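Section 5. Setting Up the Practice Station

Read this section before the first session of the term. It covers the table, the arms, the wrist cameras and the rod exercise used by every new team in the Junano club. Wiring of the arm controllers is covered in Section 4 and isn't repeated.
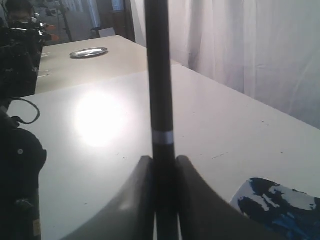
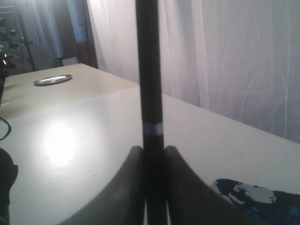 Wrist camera views, rod exercise.

The rod exercise is the first task a team records, and it is scored on how steadily the gripper holds a long, thin part while the arm moves through a fixed path. Teams often want to skip it and go straight to the plate task, but the recordings from the rod exercise are what the mentors use to check camera aim, grip height and lighting all at once. Grip height is read from the silver band on the rod. In both views the band sits just above the place where the two fingers close on the rod, and that is the height the club uses for all scored runs. If the band is hidden between the fingers, the grip is too high. The bright round reflection on the white table to the left of the rod is a lamp overhead, and it is acceptable as long as it stays clear of the rod and the fingertips.

5.1 Before you start

You will need:

The practice table with its arms mounted and powered off
The black rod with the silver band
The round metal plate
The blue and white pattern cloth or card assigned to your station
A laptop with the Pristura recorder installed
The station log sheet

Check the log sheet for notes from the last team. If a joint or cable has been marked as faulty, don't power on the arm. Tell a mentor and move to the other station.

Caution: Long hair must be tied back and lanyards taken off before anyone works inside the reach of an arm. This applies to mentors as well as students.

5.2 Placing the tables

1. Push the front and rear table sections together until there is no gap you can fit a finger in. The seam will still be visible to the camera. This doesn't affect the recording.

2. Wipe both surfaces with a dry cloth. Small specks and scuffs that don't come off can be left alone.

3. Draw the white curtain behind the table and let it hang straight. Leave the folds as they fall. Pinning the curtain flat makes it pull loose at the top, and the recorder doesn't need a flat background.

4. Put the plate on the rear table section, empty. It stays there during the rod exercise so that the table is already laid out for the plate task in Section 6.

5. Lay the pattern piece flat on the front table, on the right side. Only part of it needs to be in the camera view.

Note: Don't tape the pattern piece down. Tape leaves marks on the white surface, and Macedo, which lends us the tables, has asked us to return them clean at the end of the year.

5.3 Cables

The most common cause of a spoiled run is a cable that catches when the wrist turns. Each arm needs a loose loop of cable near the joint. A loop that rests on the table is fine. A cable pulled straight between two joints is not.

1. With the power off, move the arm by hand to the highest point of the path.

2. Look at the cable at each joint. If any part of it is tight, release the nearest clip and feed more cable through.

3. Move the arm by hand to the lowest point. Check that the loop doesn't slide under the gripper or under the arm base.

4. Close the clips and move the arm through both positions once more.

Caution: Never free a snagged cable while the arm is powered, even if the arm is paused. Press the stop button, switch off at the wall, then free the cable.

5.4 Checking the wrist camera

1. Power on the laptop and open the recorder. Choose Live View.

2. Power on the arm and send it to the Ready position.

3. Find the fingers at the bottom of the view. Both should be visible, one on each side, with the space between them near the middle of the picture.

4. If one finger is missing or much smaller than the other, the camera has turned in its bracket. Power off, loosen the 2 bracket screws half a turn, straighten the camera and tighten the screws again.

5. Look for glare. If a reflection touches either fingertip, move the lamp and check again. Don't tilt the camera to avoid glare, or your recordings won't match those of the other teams.

6. Write "camera OK" and your initials on the log sheet.

The screws on the camera bracket go into plastic. Stop turning as soon as they feel snug. Laltel brackets from the older batch have thinner walls and crack easily, and there are no spares for them.

5.5 Closing on the rod

This step takes two people. One holds the rod and the other runs the laptop. The person at the laptop doesn't press anything until the person holding the rod says "ready."

1. Send the arm to Ready and open the gripper fully.

2. Hold the rod upright by its upper part, well away from the fingers. Bring it between the fingers with the silver band above them.

3. Say "ready."

4. The laptop operator selects Close Slow. The fingers will move in from both sides and stop when they meet resistance.

5. Keep hold of the rod until the recorder shows HOLD. Then let go and step back behind the floor line.

6. Look at Live View. The band should be visible just above the fingers and the rod should run straight up through the view. If it leans, take hold of the rod again, open the gripper and repeat from step 2.

Caution: Close Fast is for the plate task only. Don't use it while a person is holding the rod.

Note: If the rod slips down after you let go, the grip force is set too low. Raise it by one step and try again. If you have raised it twice and the rod still slips, the finger surfaces need cleaning. Use a cloth and plain water, and let them dry before the next attempt.

5.6 Recording a run

1. Enter your team name and run number in the recorder. Run numbers start at 1 for each team and are never reused, including for failed runs.

2. Check that everyone is behind the floor line. People may be visible in the background. They should stand still if they can.

3. Select Record, wait for the tone, then select Start Path.

4. Keep one hand near the stop button for the whole run. The operator doesn't look at a phone or talk to another team while the arm is moving.

5. When the path ends, wait for the second tone. Select Stop.

6. Take hold of the rod before opening the gripper. A dropped rod can chip the table.

7. Mark the run on the log sheet as good, failed or unsure. Use "unsure" freely. A mentor will watch those runs later.

Each team records 10 good runs before moving on to Section 6. Failed runs don't count toward the 10, but keep them. Last year the club finished with 1,312 saved runs, and the failed ones were the most useful when we rewrote the grip settings in March.

5.7 Problems and what to do

The view freezes but the arm keeps moving. Press the stop button. Unplug the camera at the laptop end, wait 5 seconds and plug it back in. Restart the recorder before you restart the arm.

The band can't be seen in Live View. The rod may be gripped too high, or it may have been put in upside down. The band is a little closer to one end. That end goes down.

The rod turns in the grip during the run. This is allowed if the band stays at the same height. Write "turned" on the log sheet beside the run number.

The recorder says the disk is full. Don't delete anything yourself. Josué Bezerra moves the old recordings to the club drive and will clear space the same day if you write to him before 4 p.m.

The arm stops partway with a red light. Note which joint is lit and leave the rod in the gripper. Switch off at the wall only after one person has hold of the rod — the fingers relax when the power goes.

5.8 Closing down

1. Remove the rod and send the arm to Rest.

2. Switch off the arm, then the laptop.

3. Return the rod to the rack with the band end down. Leave the plate and the pattern piece on the table if another team is booked after you. Otherwise put both in the station drawer.

4. Sign the log sheet and hang it on its hook.

Go to Section 6, Plate Task, once a mentor has signed off your 10 runs.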